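Reviews > Bedroom > Sheets > Devby Flat Sheet, Gray

I've been hunting for a gray sheet that doesn't go blotchy or pill, and the Devby is the first one I've wanted to write up. It's cotton, 200 thread count, crisp like a good shirt, and it came out of its very first wash feeling like something I'd owned for years (in a good way!).
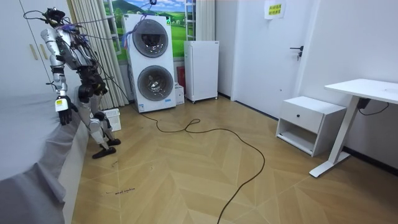

Size was my big worry, as I like plenty of overhang and my last Cirkard sheet barely reached past the mattress. No such trouble with the Devby. I leave the sides untucked, and a light gray sheet looks so good when the edge drapes down over the side of the bed in loose folds like that — relaxed, a bit hotel, no fuss. If you prefer tight corners there's still enough to tuck under a deep mattress.

It sleeps cool, too. I had it on right through July with only a thin blanket and never once kicked it off. My sister Brenda Hebden borrowed the spare and I'm still waiting to get it back. 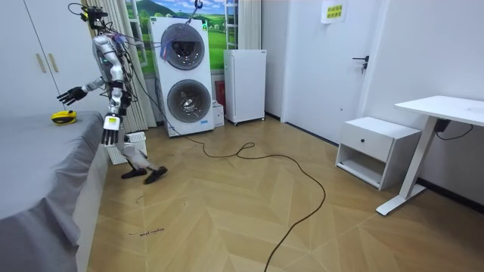

Washing and wrinkles

I wash mine warm and hang it out, and it needs 3 hours on the line on a breezy day. It does wrinkle. I like that in a cotton sheet, but if you don't, pull it off the line slightly damp and smooth it onto the bed by hand. The hem stitching is tidy and hasn't puckered at all. My one grumble is the care label, a long scratchy thing sewn right where your feet go — I snipped it off. I've already ordered 2 more for the guest room.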